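Office pantry: who pays for reusable bags and restocking?

Posted by Onivis in Workplace & Facilities

Our office in Devovdale serves 158 employees and intends to end its vending contract with Rokent in March. Management wishes to provide snacks directly. Please advise on storage, restocking and cost.

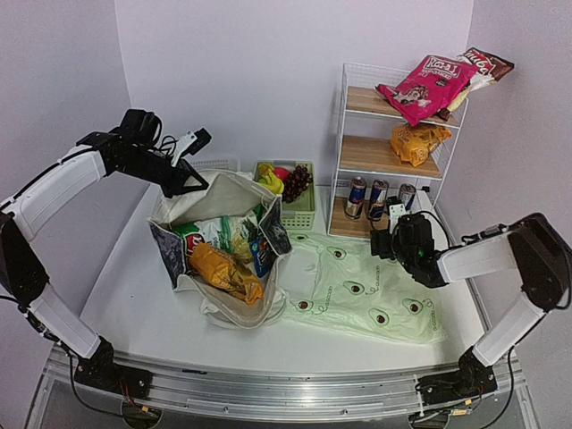

Restocking should be assigned to one department, with a fixed monthly budget. Purchases may be carried in an ordinary tote bag, and a shelf with three levels will hold snacks and cans in a small room.

Diekmann
Review the vending contract before setting a date. Many require 2 months' written notice – ours did – and renew automatically if that notice is missed. 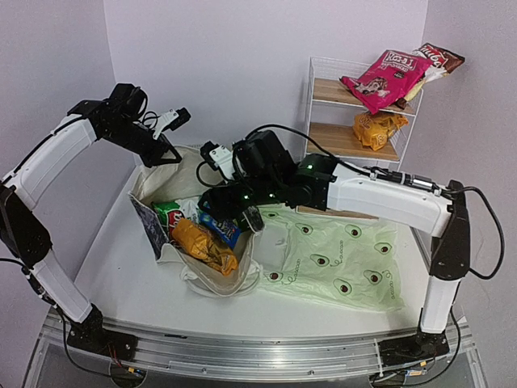
Costs depend chiefly on how often employees visit the office. We began with some $100 a week and adjusted after the first quarter. A white wire-framed shelf unit set against the wall is sufficient for a trial, and permanent cabinets can wait.

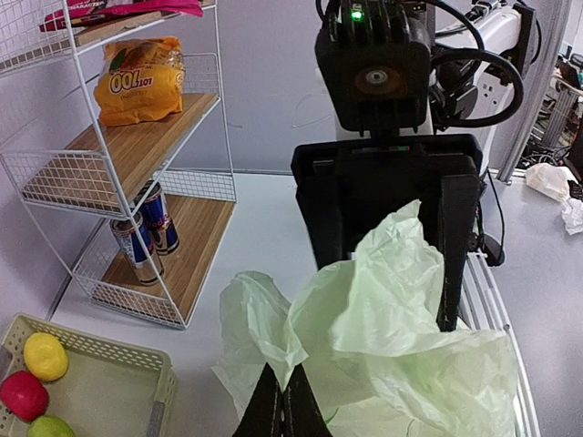
Keep all receipts, as your accounting office may treat snacks and meals differently.

pantrydesk4
We simply kept the vending machine. Fewer complaints.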